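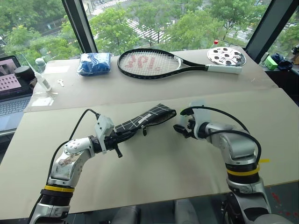 The Kusari Grid Pouch

Black with thin white grid lines, zippered

Item 78 in the Fastatcombe catalog

We have been selling the Kusari for long enough now that a good many of you are on your second one (or your third, if you count the one your daughter walked off with), and it seemed high time we gave it a proper page of its own instead of two lines at the bottom of the stationery list.

It started out as a pencil case. Ansel Holloway drew the first one on the back of a delivery slip, wanting something that would hold his drafting pencils and a short ruler and still go flat in a coat pocket when it was empty. What we hear from customers is that hardly anyone keeps it to pencils for long. It holds crochet hooks and stitch markers, phone cords, reading glasses with the little cloth, tea bags for people who don't trust hotel tea, and in one case a full set of harmonica reeds. We're delighted by all of it. Write and tell us yours!

What it's made of

The outside is a closely woven cotton canvas that we buy from Bogale, a small mill we have dealt with from the beginning and whose black stays black longer than any other we've tried. It feels a bit stiff when it first comes out of the wrapper. Give it a week or two of being stuffed into bags and sat on and it softens up very nicely, and from then on it will fold over on itself without a fight. The lining is plain gray cotton, sewn in at the seams so that it doesn't come out with your hand every time you reach for something.

The zipper is made for us by Plulteck. We went through a sorry string of zippers before we settled on it, and those of you who bought from our very first batch will remember the pull that came off. (If yours is still going, bless you, and if it isn't, see the part about repairs below.) The new one runs smoothly, and the pull is big enough to manage with cold fingers.

Size and fit

Closed and flat, the pouch is 9 inches long and 4 inches tall. A new, unsharpened pencil goes in with room to spare at the end, and so do most pens, a small pair of scissors, and a 7-inch knitting gauge, which was a special request from the Thursday knitters. It won't take a full-size pair of dressmaking shears. People do ask, and we would love to say yes, but the points end up poking the corner and sooner or later they come through.

If you want to carry it inside a handbag, try folding it over once it's half full. It makes a tidy little bundle and doesn't slide around nearly as much.

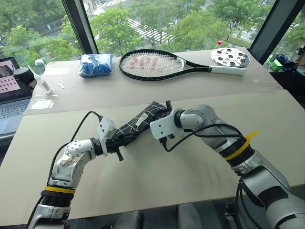
The Kusari grid pouch, folded.

Looking after it

Wash it by hand in cool water with a little ordinary soap, with the zipper open, and lay it out on a towel to dry. The first wash may leave some color in the water, so please keep it away from your white blouses. We don't recommend the dryer. The canvas will survive, but the lining shrinks a touch more than the outside does and you'll get a pucker along the bottom seam that no iron will shift. Ink stains on the lining are a fact of life and we've never found a cure, though a customer swears by rubbing alcohol and patience.

If the zipper gets sluggish, run a plain candle or the tip of a soft pencil along the teeth a few times. That does the trick for most of them.

Repairs

We mend our own pouches for as long as we have the thread to do it. Wash it first, please, empty it out (we have mailed back a surprising number of house keys), and send it with a note saying what's wrong. A new zipper pull is free. A whole new zipper is $4, and that includes the postage back to you. Allow us a few weeks, and a little more in the run-up to the holidays when the sewing room is busy.

Ordering

Price: $9 each, or four for the price of three and a half if they're all going to one address
Shipping: usually within 7 days
Gift wrap: brown paper and string, no charge, just mention it with your order

Teachers and club leaders who want a larger number should write to us first, so we can tell you what's on the shelf before you promise them to anybody.

Page last updated 25/02/2009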